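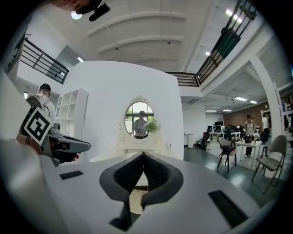 Two hand-held grippers, vanity and mirror behind.

Re: [chores] Are we there yet?

> Wargate claims household pickup is solved. 1,958 demonstrations,
> one policy. Why is Stirix still hiring cleaners?

Because pickup from a clear table is one chore. We reran their policy at Clalwood in October. Cups were fine. Flat objects on the floor were not: the fingers need an edge to get under, and a thick board leaves them little to work with. 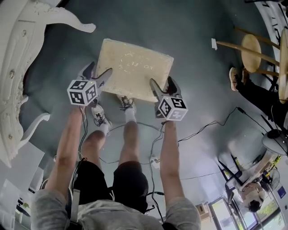 Two-handed lifts are worse. Both grippers have to close before either one rises, and the policy drifts on timing. Lombardi sees the same on their shop floor with carton lids. I would not quote a date for either job.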